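Drekine Community Help > Grippers and end tooling

Two-finger gripper losing its hold on small pulls after a pad change

bench_by_the_door

Hi all, hoping somebody has been through this before me. We've got a Drellovum arm on a table with a Veltow two-finger gripper on the end, doing fiddly soft-goods work. Zips mostly, plus a bit of picking pouches up and putting them on a shelf. I look after it but I'm not a proper robot engineer, I came to it from mending sewing machines, so please be gentle.

It ran happily for months. In January the old finger pads had gone shiny and a bit rounded at the tips, so I printed a new pair from the same file and swapped them over. That set of old ones had done more than 944 closes by the counter, which I gather is decent going for printed pads. Since the swap the grip has been odd. It starts the day fine, then somewhere in the morning it begins to let things slide down between the pads. By lunchtime it's missing one pull in every handful. The first time I properly noticed, the counter was at 176 on the new pads, so they can't be worn out already, can they?

Things I've done so far:

Wiped the pads with a damp cloth.
Turned the grip force up two notches. Helped for a day, then the same again, and now the motor sounds a bit grumpy when it closes.
Restarted the controller, several times, with feeling.
Had a good look at the wrist camera mount, which is solid.

What I haven't done is re-zero the fingers, because the handbook page on it frightened me, and I haven't had the linkage off. I also ought to say I did the pad swap with the gripper powered and the e-stop pressed, if that matters to anybody. The pad screws went in by hand with the short key and no threadlock.

One more detail. It closes on thick stuff with no trouble at all. Anything with a chunky tooth or a heavy slider seems fine, and the trouble comes with thinner flat pieces, which makes me think the two sides aren't quite meeting. I can't see daylight between them when they're shut, but my eyes aren't what they were.
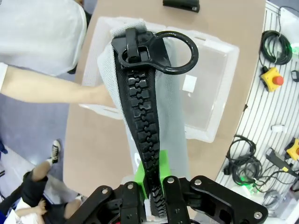
Which should I sort out first, the pads or the finger zero?

slowjaw

Pads first, then the zero. If you re-zero with a pad that's sitting crooked or working loose, you just teach the gripper the wrong closed position and you'll be back in a week doing it again. So leave the scary page alone for the moment.

I'd bet a packet of biscuits on the screws, going by what you've written. "Starts fine and goes off by lunchtime" sounds to me like something creeping as it gets worked. Printed plastic squashes a little under a screw head, and after a while the head isn't really holding anything. I had exactly this on ours, also a Veltow, also printed pads, and I spent two evenings fiddling with force settings before I thought to put a key on the screws. One of them turned a quarter of a turn with no effort at all. I felt a right lemon.

This is how I do a pad change now, and I'm not saying it's the only way:

Send the arm somewhere comfortable, so you aren't crouching. Shut the controller down at the switch. I know people press the e-stop and crack on, and on our cell that does cut the motors, but the fingers can still be springy if they were holding something when you stopped it.

Take one pad off. Only one. Do that side completely and then do the other, that way you've always got a good one to compare with.

Clean the seat with a dry brush. You'd be amazed at the fluff. Textile work is awful for it, the lint packs into the corner under the pad and it sits proud by a hair.

Check the new pad for a seam or a blob on the back face. Ours always have a tiny ridge where the print starts, and I take it off with a flat file, three or four strokes.

Put the screws in finger tight, both of them, then go back and nip them up alternately. Washers under the heads if you've got room. I get mine from Chettiar in little bags, the plain flat ones, but any will do.

Run it for a morning and go round the screws again once the plastic has settled. This second go is the bit I used to skip.

And please put the force back where it was before you started! Two notches doesn't sound like much, but if the pads are squashing already you're only helping them along, and the grumpy noise is your motor telling you about it.

For the checking part, I use a strip of thin paper. Close the fingers on it gently with the force right down, then tug. It should drag evenly whether you put it at the tip or near the bottom of the pad. If it pulls straight out at the tip and grips at the bottom, the pads are toeing out, and a thin flat piece is going to slide away just as yours does. A fat slider won't care.

old_hand_new_arm

have you tried turning the speed down. ours dropped things all the time until we slowed the close. never had to touch the pads

bench_by_the_door

Thank you both. Speed was already down at the gentle end, but it was worth asking.

Slowjaw, you can have your biscuits. One screw on the left pad was barely doing anything, and when I took the pad off there was a flat wad of grey lint under it like something out of a tumble dryer. Cleaned, filed, washers in, force back to normal. The paper test is loads better on the left and a tiny bit uneven on the right, towards the tip. So I suppose now I do have to face the zero page?

pivotpin

Jumping in on the zero, since I've done more of these than I'd like. It's much less frightening than the handbook makes it sound. All you're doing is telling the controller where "shut" is.

Before you do, though, check the joints in the fingers themselves. A bit of slop there looks exactly like a bad zero, and no amount of setting will cure it. With the power off, hold one finger near the pad and rock it lightly towards you and away. You want a dead feel. If there's a click, or you can see the pad move before anything else does, there's play in a pivot, and you should find out which one before you go any further.

Once you're happy with that, switch on, open the maintenance page and send the fingers fully open, then shut them slowly with nothing between them. Watch the position number. Ours settles at 579 when the pads are just touching, and yours will be something else, so write down whatever it says and stick it inside the cabinet door. Do it three times. If the number comes back within a whisker each time, press the set button and you're finished. If it wanders, stop, something's still loose, go back to the screws.

I'd also do it at the same time of day as you normally run, with the gripper having worked for ten minutes or so. Grease is thick first thing on a cold morning and the fingers can stop a touch early. I learned that one in an unheated unit, and I was wearing gloves at the time. 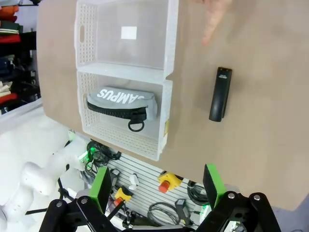
For day-to-day looking after, marking the bolts has saved me more bother than anything else on this page. It's a dab of paint pen across each bolt head and on to the metal next to it, so a glance tells you if one has crept round. On this sort of gripper I'd do the four silver pivot bolts on the black linkage, the ones standing out nicely below the green pads, and I'd use white or yellow so it shows. Do the pad screws too if there's enough head to get the pen on. Then when something starts slipping you look at your marks first, and if they all still line up you've ruled out half the job without picking up a tool.

My own routine is a quick look at the marks when I switch on, and the paper test every 500 closes. I blow the lint out whenever I think of it, which isn't often enough — I've tried tying it to making the tea, with mixed results. Be careful with an air line by the way, use a soft brush near the joints or you'll drive the fluff further in.

If the right-hand tip is still uneven after all that, swap the two pads over left to right (assuming yours are the same part both sides, some aren't). If the unevenness moves with the pad, it's the print. If it stays on the right, it's the finger, and then it's a linkage off and on the bench. Shout if you get that far and I'll dig out my notes on the order the spacers go in, as I've put them back wrong twice.

bench_by_the_door

Right, Sun 10 March and I've had the place quiet enough to do it properly. No click in either finger. Swapped the pads over and the bad tip went with the pad, so it was my printing all along, there's a slight lean on the front face that I'd never have spotted without your paper trick. Printed another, flat on its back this time, and filed the ridge off.

Zeroed it as well! Three goes, same number each time, and it took me less time than reading the page did. It's written inside the cabinet door, and the bolts have all got their dab of yellow. I'll go round the screws again tomorrow dinner time once it's had a morning's work, and I'll post back if anything has moved.

slowjaw

Lovely. Keep the leaning pad as a spare for the left, it'll get you out of trouble one day, only write on the back of it which one it is.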